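Kitchen Tips for Recording Days
Signe Ásgeirsdóttir
Last updated March 18, 2025

I keep two kinds of notes at Mesance. One is the official guide, which tells you how to log in to Fesent, how to calibrate the arms and whom to call when the left wrist starts clicking. The other is this page, which began as a sheet of paper taped inside a cupboard door at our Akatcombe kitchen and has grown every time somebody asked me how to get lemon juice off a finger pad. It's housekeeping, mostly. If you have ever cooked with small children in the room, you already know half of it, and I'd encourage you to read the other half anyway!

We have 1,609 kitchen recordings on the shelf as I write this, and I'd guess I have washed up after most of them.

Before anyone touches the controls

Clear the counter, and then clear it again. People are very good at not seeing their own coffee mug. A mug that sits in the corner through a whole morning ends up in every single example from that morning, and the system may well decide that mugs have something to do with picking up fruit. The same goes for phones, keys, hair ties and the little paper bags the pastries come in.

Having said that, don't strip the place down to nothing. A real kitchen has a bowl standing off to one side, and a coaster somebody left out, and the corner of some appliance poking in. I like a few ordinary things around the edges, as long as they were put there on purpose and get shuffled between batches. My habit is to keep a tray of "bystanders" by the sink (bowls, coasters, a pepper mill, one truly ugly spoon rest) and swap a couple of them whenever we take a break.

Wipe the counter with a barely damp cloth and dry it with a tea towel. Skip the spray polish. It leaves a film that makes everything skate, and on pale stone it throws a glare from the overhead lamps that will have you squinting at the playback all afternoon. If the lamps are still too bright, a sheet of baking parchment clipped well in front of the shade (never touching the bulb, please) softens things nicely.

Choosing your fruit

Firm, whole, dry and a bit boring is what you want. Lemons are my favorite by a mile. They have those pointed ends, so there's a real decision to be made about which way to grab them, and the skin forgives a clumsy squeeze. Apples are good too, though a waxed apple is a slippery customer; rinse it in warm water with a drop of dish soap and rub it dry and it will behave much better. Tomatoes I save for the people who have done this for a while. A ripe one will hold up for a handful of grasps and then give way all at once, usually over something that is hard to clean.

Buy more sizes than you think you need. It's tempting to pick out a lovely matched set at the market, and I have done it myself, but then the system learns one lemon very well and is stumped by its cousins. I ask for the odd ones now. The man at the stall thinks I make jam.

Peel off every sticker. Rotate the fruit through the day and let each piece rest in the fridge overnight, then bring it back up to room temperature before you start, so it doesn't sweat on the counter. And whatever has been handled by the grippers does not get eaten. We have a compost pail with a lid for exactly this, and it lives under the sink.

Boards, trivets and other things to work on

A cutting board slides. Everybody finds this out the same way. Put a damp paper towel flat underneath it, just as you would for chopping at home, and press down hard at the corners. For longer sessions, a piece of shelf liner cut smaller than the board works even better and doesn't dry out.

If the board has a hanging hole, leave it uncovered now and then and turn the board around between takes. We once recorded a whole week with the hole pointing to the same corner, and when Eklund ran the first model from that batch it was helpless the moment the board was turned. Those were long days and I was not pleased to do them over, but it was a good lesson, and cheap as lessons go.

Openwork trivets are wonderful and maddening. The gaps catch fingertips, the way they catch the tines of a fork, and a round fruit will settle into a gap and sit there instead of rolling off, so they are kind to beginners in one way and cruel in another. Come in a touch higher than feels natural, lower slowly, and close the fingers before they get down among the slats. If you do snag, open, lift straight up and start the reach again. Please don't drag sideways. I have one trivet with a missing corner and I would like to keep it at one.

Crumbs collect in the lattice, too. An old toothbrush and warm soapy water will get them out. Dry it standing on edge.

Working with two arms

New people want to drive both arms at the same time from the first minute, and I do understand, it's great fun. Start with one. Park the other well back over its own patch of counter and leave it there until you can do a pick and a place without holding your breath. When you do bring in the second arm, give each one its own work area with open counter between them. I lay down masking tape while people practice and pull it up before we record.

Slow and even is better than quick and clever. Think of how you would pass a full gravy boat across the table to somebody's grandmother. When you hesitate, hesitate gently; when you make a mistake, fix it in the same recording and carry on. Those repairs are worth having. A collection in which every grasp lands perfectly teaches very little about what to do when one doesn't, and I've stopped deleting takes where the apple rolls away and has to be chased.

What I do delete: takes where someone reached in with a hand to help, takes where the task label says "lemon" and the operator went for something else, and takes where the recording stopped before the fruit was properly let go. Write the reason in the notes box in Fesent. "Bad" is not a reason, bless you all.

Take a break every seven takes. Get up, drink some water, look out of the window. I picked that number after watching my own recordings from last November, where I could see my shoulders in the motion, if that makes sense. The reaches got shorter and meaner as the morning went on.

Cleaning the fingers

Citrus oil is the main culprit. It makes the pads slick at first and sticky later, and you will blame the software before you think to blame the lemon. Power the arm down, then wipe each finger from the base to the tip with a cloth wrung out in warm water and a little dish soap. Follow with a clean damp cloth, then a dry one. A cotton swab gets into the seam where the pad meets the metal. No vinegar and no scouring powder, and keep the water well away from the wrist.

For tomato seeds, let them dry and flick them off with a wooden toothpick. Trying to wipe them wet just spreads them around.

When the kitchen is on a screen

Some of our examples come from the simulated kitchen, 328 of them so far, and people do get careless there, as there's nothing to mop up. The tips above still hold nearly word for word. Move the bystanders between takes. Turn the board. Give each arm room. Drive it as though the counter were real marble and you'd have to explain the chip to somebody.

There are a few differences worth knowing. Simulated fruit never bruises, so it's easy to fall into squeezing much too hard; watch how far you close the fingers and stop when the fruit is held. It is also harder to judge depth on a flat screen. I find it helps to hover first and look at where a finger passes beside the fruit or over the top of it before going any lower. A gripper hides a good deal of what's underneath it, and when you can only see part of the fruit, back off a little, have a look, and come in again from a friendlier side.

The layout with the lemon and the red fruit on the lattice trivet is the one I give to people on their first day in the simulator. Leave the left arm over the cutting board to begin with and work only with the right.

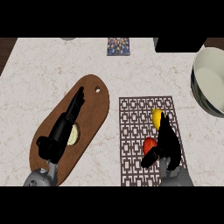 Putting everything away

Park both arms, save the session, and check that the last take has a label. Shelf liner gets rinsed and hung over the faucet. Boards go on edge in the rack, never flat, or they'll cup. The bystander tray goes back by the sink with a cloth over it, and the compost pail goes out the same evening, even if it's raining, even if there is only one apple in it. Tea towels can go in the basket by the door, and I'll take them home with me.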